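3.2 Practice pads and wound layout

All suturing in the study was done on flat tissue pads of a single type, supplied by Tutico and stored in their sealed sleeves until the morning of use. Pads from two earlier suppliers were tried in the pilot and dropped. The first tore at the bite point under ordinary thread tension; the second had a glossy skin on which the needle slid before entering, and trainees began to compensate with a steeper entry angle than they would use elsewhere. The Tutico pad has a matte surface and a faint texture. It holds a stitch placed close to the wound margin, although repeated bites through the same hole enlarge it noticeably.

Incisions were cut before each session with a fresh blade against a steel rule. Each pad carried more than one incision, laid out parallel, so that a trainee could move to a new wound without the pad being unclamped and turned. Spacing between incisions proved to matter more than we had expected. When they were cut too close together, closing one wound drew the strip of material between them and opened the margins of the next — an effect that penalized whoever sutured second. The layout was therefore fixed after the pilot and a cutting template was made by Hideck. Figure 4 shows a pad with an upper and a lower horizontal incision, the needle lying on the surface near the top and the thread running down the left part of the pad.
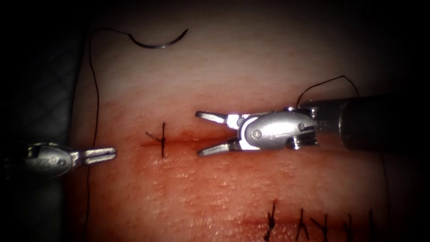 Figure 4. Practice pad with two horizontal incisions, curved needle and suture thread.

Ngozi Akpan objected, on reading a draft of this section, that a parallel layout trains the hand for one direction only, and that a pad with at least one oblique incision would be a fairer test of needle handling. Wounds met in practice, she wrote, are seldom lined up with the operator's shoulders. We accept the point as it applies to training. For scoring, however, a constant direction removes one source of variation between trainees, and the layout was kept. An oblique version of the template is being prepared for the follow-up series in June.

3.3 Thread management

Loose thread was treated as a separate item in the scoring sheet. A long tail lying across the pad can be caught by the next bite, pulled under a stitch already placed, or drawn into the wound with the needle. Trainees were told to lay the tail to one side of the incision before picking up the needle again, but were left free to choose the side. Thread was cut to the same length for every attempt and was not reused.

Of 173 attempts entered in the log, 40 were marked for at least one thread fault. The most common was a tail crossing the wound at the moment of needle entry. Faults of this kind were not weighted by their consequence; a crossing that was cleared before the bite counted the same as one that was sewn in. Suleiman Obi and Phong Âu scored all attempts independently, and differences were settled by a joint second reading. Most of the disagreement concerned tails resting on the wound margin without passing over it, for which the original sheet gave no rule. The revised sheet records these as a separate category and assigns no penalty.

Pads were discarded at the end of each session, whether or not every incision had been used.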